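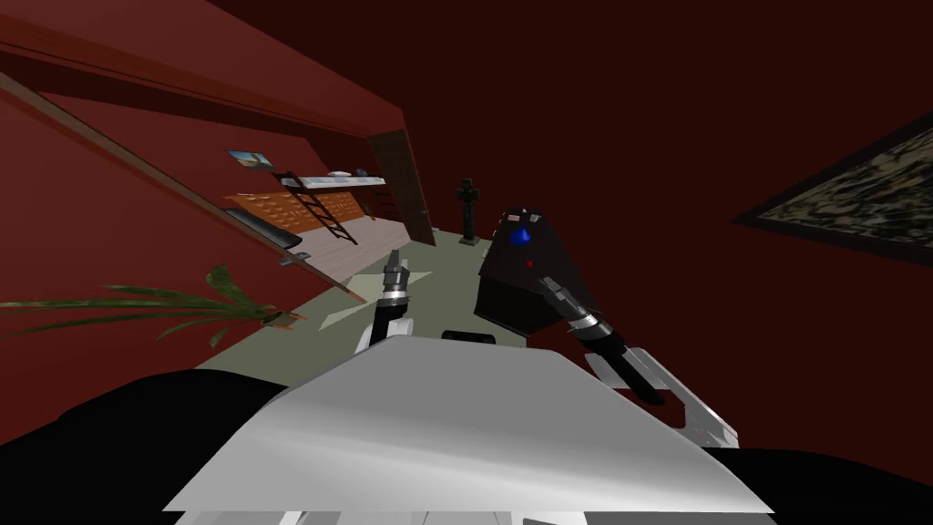 3 min read

Clubs > Robotics > Talks > Speaker notes

Print this page | E-mail this page

Simulation practice: what did we get for it?
Notes for the club evening, December 2018

Start with the slide up and say nothing for a bit. Let them look at the tilt.

Then: this is Brunero, our student project, in the simulator. Dark red walls, pale floor, a doorway through to a second room with a lot of drawers and a ladder. Two arms in front of you. The room leans hard to one side. Ask who would trust a depth estimate from a view like that. Wait for hands.

I was asked to come and be positive about simulation. I will try. I have been helping with student teams long enough to have heard the same promise in several versions, and it always goes: practice in software, then the real thing will be easy. I'd like to see the log where that happened.

The numbers. Between October and the end of term the team ran 800 simulated trials of the drawer task. The log marks 592 as successes. Sounds good. Now the part I want you to write down - 263 of those had the starting position reset by hand when the first attempt went wrong. The students were open about it, it's in their notes. But the poster says 592 and leaves it there.

(If someone objects that everyone resets: yes, they do. Ask them where they report it.)

Taltix arm model. Go slowly here, the back row won't know it. The joint limits in our file came from an old copy the Vadville club passed along. We checked two joints against the real arm and stopped. Why did we stop? It was late and the other joints were a pain to reach. Say so.

Plants. There is a plant at the left with long leaves poking into view. Good question for the group: should your robot treat a leaf as a wall? Yin, the planner the students wrote, does. It will go a long way round a leaf. In the simulator that costs a few seconds and everybody shrugs. I am less relaxed about it.

What I'd like from teams next term:
- report resets next to successes
- one real run before anyone makes a poster
- check every joint, including the awkward ones
- keep the failed trials, don't clear the folder

Skip the part on friction if we are past the half hour.

Likely question: "So should we drop the simulator?" No. It's cheap and it doesn't break fingers. I just don't believe it yet, and I'd want the same from anybody judging us.

Leave the slide up for questions.

Print this page | E-mail this page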